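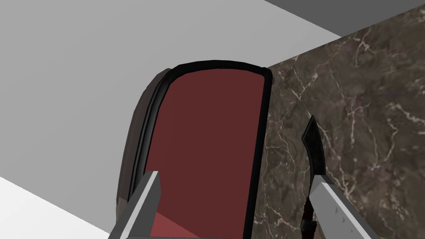 Dark red, black rim. Computer rendering.

Don't Bill People for Being Rescued

August 13, 2020

So it's back again. The rescue fee.

Every summer somebody gets into trouble off Clonham, the boats go out, the boats come back, and by the next morning the comments are full of people who want to know who's paying for the fuel. This year the harbor district has put it on paper. A draft charge of 501 dollars for any call-out judged "avoidable." Up to 1000 if you were out past Sikder Point without a radio.

I've read the draft twice. It's short. I think it's a bad idea and I want to say why before the comment period closes, so forgive the rush.

First, the word avoidable.

Almost all of them are. Go through any bad day on the water backward and you'll find the place where a person could have stayed home. Old fuel in the tank. A forecast read at breakfast and not again at noon. A line that should have been replaced in February when the boat was on the trailer and the garage was too cold to stand in. I've done all of those. So has everybody at the ramp.

Who decides? The draft says "the responding officer or designee." Meaning the person who just hauled you out of the water now has to grade you. I wouldn't want that job. I also wouldn't want to be sitting wrapped in a blanket, teeth going, trying to work out if I should mention that I skipped the radio check. You want people telling the crew everything at that point. How long they were in, what they took, whether there was someone else aboard. Put money on the answers and the answers get shorter.

Second, and this is the big one for me. Delay.

Four years ago my engine quit in the Jurnov channel on an outgoing tide. Late afternoon, flat calm, nothing dramatic. I had a radio. I had it in my hand. And I sat there for the better part of an hour pulling the cover off, putting it back on, cleaning a plug that was already clean. There was no fee then. I just felt stupid. That was enough to stop me calling.

By the time I did call I was well outside the point, the wind had come up, and what would have been a tow from a guy on his way home anyway was a proper job for a proper boat. Two crews. In the dark. All that cost, all that risk to other people, because I was embarassed.

Now add a bill to that. Think about somebody who doesn't have 501 dollars. A kid in a borrowed skiff. A man fishing for the freezer, which plenty of people here do, whatever the brochure says about sailing. He's going to sit and do the math. He's going to give it another twenty minutes. Then another twenty. The drift doesn't stop while he thinks.

I know the other side. I've heard it at the fuel dock and it's not a dumb argument. The crews are tired. The money comes out of the same pot as the pier repairs. A few people really are reckless, over and over, and it's hard to watch the same yellow boat come in on the end of a rope and not want to hand the owner something with a number on it. Fair. I've felt it too.

But we already have ways to deal with him. The district can pull a ramp permit. It can write a ticket for no life jackets, no lights, drinking at the wheel. Those are for what you did, and they apply whether or not you ended up needing help. That's the part the draft gets backward. Under the fee, two people leave the ramp with the same junk equipment, and the one who makes it home owes nothing. The one who calls owes 501. So what are we charging for, exactly? The call.

Somebody will say insurance covers it. Some policies, maybe. Mine doesn't, I looked. And the people with the good policies are mostly the people with the good boats, who have a towing membership and two radios and weren't the ones anybody was worried about.

Somebody else will say there'll be a waiver for hardship. There is one. It's a form, 6 pages, due inside thirty days of the incident, and you have to attach a statement about your "decision making process." I'd love to see the statement from a guy who has been floating on a cooler since sunup.

What I'd do with the effort instead.

Loan beacons. Flernine Marine up the road already rents out personal locators by the day and I'm told they sit on the shelf most of the week. The district could buy a box of them and keep them at the ramp office. Leave your license, take a beacon, bring it back. It takes the search out of search and rescue, and the search is where the hours go. Finding a person in open water is slow and awful work. Picking up a person when you know where he is, that's a lot quicker.

Put the tide board back up. It came down when they redid the parking lot and I still don't know why it never returned. Half the people who get swept past Sikder Point are from out of town and have no idea the channel runs the way it does. You can't blame them for not reading a sign that's in a shed.

And a non-emergency number. This is cheap. A plain phone number, painted on the ramp wall in big letters, for "I'm not in trouble yet but I don't love this." Somebody logs your name and where you are and checks back in half an hour. I would have called that number in the Jurnov channel in the first five minutes. I'm sure of it. I wasn't ready to say mayday but I would of happily said I had a problem.

One more thing, on fairness, as that word has been all over the meetings. We don't send a bill when the fire truck comes for a grease fire, and a grease fire is about as avoidable as it gets. We figure it's better if people dial early, while it's still a pan. Same deal on the water. Smaller emergencies are cheaper emergencies — I don't see how that's complicated.

Comments are open until the end of the month, at the harbor office or by mail. They do read the paper ones. Write in even if you disagree with me. If you've ever waited too long to call, put that in. I put mine in, the full hour of it, including the clean plug.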